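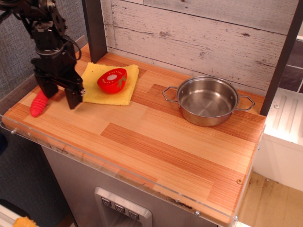 A folded yellow cloth on a wooden butcher-block counter.

How to Oil a Butcher-Block Countertop

Last updated 13 Sep 2023

A wood counter needs oil a few times a year. Allow an evening for the work and leave the counter alone overnight.

What you need

Food-grade mineral oil
Sandpaper, 120 and 220 grit
Dish soap and warm water
Two or three lint-free cloths

Step 1. Clear and wash

Take everything off the counter. Wash it with warm water and a little soap, wipe it with a damp cloth, and let it dry for at least four hours. Oil will not soak into damp wood.

Step 2. Sand

Skip this if the surface still feels smooth. Otherwise go over it with 120 grit, then 220, always along the grain. Vacuum up the dust and wipe the top again.

Step 3. Oil

Pour a thin line of oil down the middle and spread it with a folded cloth. Do the edges and the cut around the sink too. End grain drinks more than the face, so give it a second pass right away.

Wait 20 minutes. If dry patches show up, add oil there.

Step 4. Wipe off

Rub off whatever is still sitting on top. A counter that feels sticky the next morning had too much left on it. Wipe it down with a dry cloth.

How often

New wood: once a week for the first month. After that, every two or three months. We do ours again in November, before the heat has been on long enough to dry out the seams.

Water test: put a few drops on the counter. If they bead, wait. If they soak in, oil it.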